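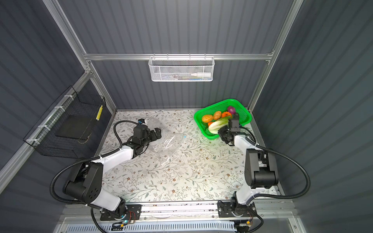
4.2 Pattern scale and the reporting of stains

Household respondents were asked to note marks on table coverings at the end of each day, without being told which marks had been applied by the study team. Coverings were of two kinds, plain pale and pale with a small botanical print. All were supplied by Promlow from a single production run, and the ground color was matched between the two kinds before cutting.

Reporting was lower for the printed coverings. The difference was largest for tea and weak coffee, whose dried color falls close to the browns commonly used in prints of this type, and smallest for beet juice. Grease marks were seldom reported on either kind. We take this as a limit of the method: a grease mark changes gloss more than color, and respondents filled in the form in the evening under room lighting.

The size of the mark mattered less than expected. A mark smaller than a single printed flower was missed often on the printed coverings, but so were larger marks that lay along a stem. Marks of the same size placed on open ground between stems were reported nearly as often as on plain coverings. Position within the repeat is therefore treated as a separate factor in the model below.
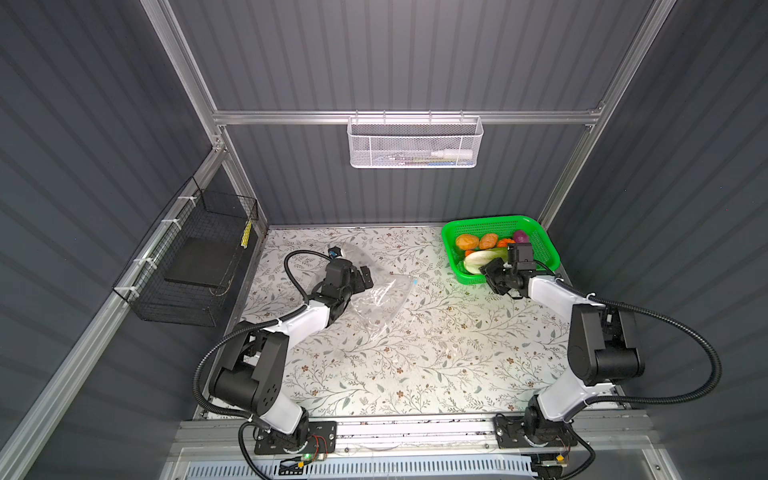 Vol. 7, No. 2

Each mark was assigned to one of 3 positions: open ground, touching a stem, or touching a flower. Assignment was done from tracings made at the time of application, so that later wear of the print could not affect it. Where a mark touched both a stem and a flower it was assigned to the flower. This rule was fixed before the first coverings were sent out, and a check with the rule reversed did not change the direction of any result.

Washing was handled separately. Coverings were returned to the Vastum laundry room after some 25 days of use and washed under the same program. The print lost contrast in the wash, though unevenly — the leaf colors faded before the browns did. A faded print should hide less, and the second period of use was included to test this.
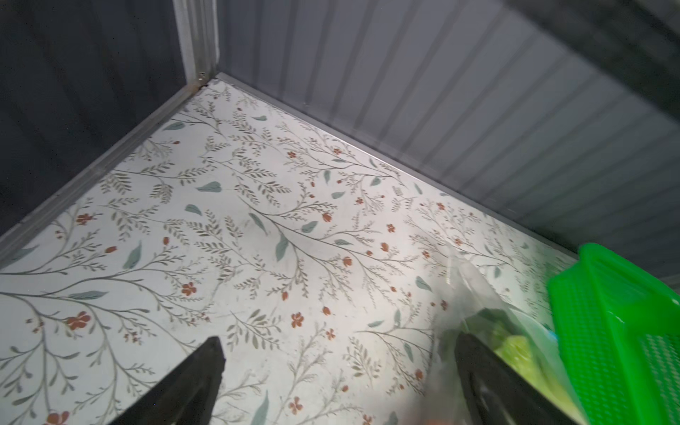

Results for the second period are weaker. Several households in Flendthorpe moved the covering to a different table, and two returned the forms without entries for the final week. We kept the entries that were complete and left the remaining days blank. The position effect held for flowers. For stems it was no longer clear, which fits with the loss of leaf color but could also reflect the smaller number of entries. The data file was closed on 3/9/23 and no later forms were added.

Figure 2. Small botanical print on a pale ground: thin branching twigs, gray-green leaves, small brown flowers.
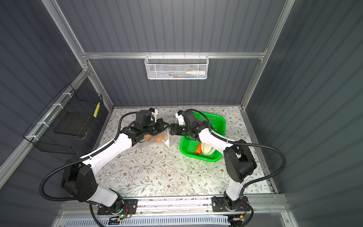 4.3 Edge marks

Marks near the hem were left out of the main model. The Panicker scale used for rating visibility assumes a flat surface in even light, and the hanging part of a covering meets neither condition. Edge marks were rated by hand and are listed in the appendix with the fold direction where this was noted.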